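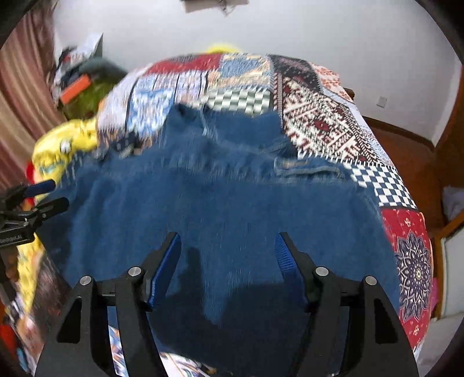

16 April 2020, glaze bench. The Jivari base is mixed again, batch 3911, and this time I weighed everything twice because the last batch had too much silica and I never found out in which step it happened. Dry weight is 1000 grams. The aim is still a blue which is quiet, with a little gray in it, and which goes thin and pale over the edges of the form. Kelly asked me for a reference and the best one I have is the denim spread on the quilt: a medium blue, slightly washed, and the stitching on the narrow flap near the neck is lighter than the cloth. If the glaze breaks over a rim as that stitching stands against the blue, I will be content. The cobalt test from last time was much too strong beside it, more like ink.

Colorants for this round: cobalt carbonate at half a percent and at a quarter percent, each with and without red iron oxide. I also made one line with a small addition of rutile, but only for Selamawit, who likes it. I think rutile will make the blue milky and will cover the clay too much. We will see when the kiln is open.

Sieving took long. The fine sieve has a small tear near the ring, so I used the other one, and it clogs. Please, whoever uses the fine sieve next, do not repair it with tape again. Tape comes off in the bucket and I had to take out the pieces with tweezers. I wrote the part number for a new mesh on the card by the sink, and Graham said he will order it together with the kiln wash.

Water. I started with too little, as always. The base has a lot of nepheline syenite and after one night it becomes thick like yogurt, so it looks right in the evening and wrong in the morning. I do not want to add water every day until it is a soup. Kadri Avotiņš wrote to me that she adds a few drops of vinegar and leaves the water alone, but vinegar is for the opposite problem, when the glaze settles hard at the bottom. Maybe I misunderstood her message. I will ask her before I put anything in the bucket.

Tiles: 20 pieces, Dawber white stoneware, bisque fired. I threw them as one low ring and cut it, so each tile has a real rim and a foot to stand on. The flat tiles we used in winter did not show the edge at all, and the edge is what I need to see. Half of each tile has one dip, the upper part has two. I count slowly to three for each dip. Numbers are written on the back with iron wash, under the glaze line. On two of them the wash smeared and I scratched the number with a needle also.

Three tiles have pinholes already in the raw glaze. I rubbed them with a dry finger when they were chalky. This is usually enough, but I mark them here so I do not blame the firing later.

Firing: small Erno kiln, cone 8, middle shelf and top shelf. Henrik Lindemann warned me that the top of the Erno runs hotter than the bottom, by nearly one cone, and he is right, I saw it on the witness cones of his own firing. So the same four recipes are on both shelves. The bottom shelf is filled with his bowls, they are clear glazed and will not mind. Slow until red heat, then medium speed, then a hold of 20 minutes at the end. Last time I did not hold and the surface had small craters on the cobalt tiles.

Cooling is my open question. In the big gas kiln at Kustivberg, where I learned, the cooling took all night and the next day, and the iron blues came out soft and almost matt. The Erno has thin walls and loses heat fast. The controller can do a controlled cooling but I did not find this page in the manual, only the page for bisque. If somebody knows how to add a cooling segment after the hold, write it on the whiteboard. For now it will cool by itself, lid closed, plug in.

Remarks to the recipe sheet: the line for whiting was hard to read and Kelly took the one for a seven. I have copied the sheet new, with larger writing. The old sheet is crossed out but it stays in the folder, for the silica mystery.

The rest of the batch is in the bucket with the green lid, labeled Jivari base, no colorant. Do not put colorant directly in there. Take out what you need and color it in a cup.

Still to do: ask Kadri about the vinegar. Grind the shelf with the drip on it before Henrik needs it. Photograph the fired tiles by the north window, dry, next to the old cobalt ones.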